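Pliltavgate Studio Help Desk
Ticket: light blue crab cloth, far edge comes out narrower than the near edge
Opened by: Ah-rin Yeo
Status: open

Hi again! Me with the crab cloth. I'm making a little set of these to go with the models on the big marbled table, and I can't get one to lie square. The near edge is fine, the far edge comes in narrower, and I get these small ripples all over that won't settle down.

What I've tried so far:

Washed it at 40 and let it dry flat. No change at all, maybe a bit softer.

Steamed it from the back with a press cloth over it. Looked great for 20 minutes (I was so pleased with myself!) and then the ripples came back.

Unpicked the hem on the near side and sewed it again with a longer stitch, 4 instead of my usual. That helped a little near the blue band, but the top didn't budge.

Changed the thread to the Vukeo one you suggested last time. Nicer to sew with, same ripples.

The fabric is the printed one from Rodrigues, the one with the red-outlined crabs and the little yellow bits in between. I bought it in July and cut everything from the same length, so if it's off grain then they're all off grain, ugh. I did cut with the Narex shears and a ruler, so I don't think it's my cutting, but I've been wrong before.
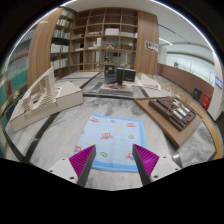
My best guess now is that I pulled the side band while I was sewing it on, because the blue piece down the right is cut the other way from the crabs and might have less give. Does that sound right to you? And if so, do I have to take the whole band off, or can I just snip the stitches at the far corner and ease it back in?

I'd rather not start over, there's 600 grams of this stuff already cut up in a bag under my chair. I'm at my machine until 4 most afternoons if it's easier to call.

Thanks so much,
Ah-rin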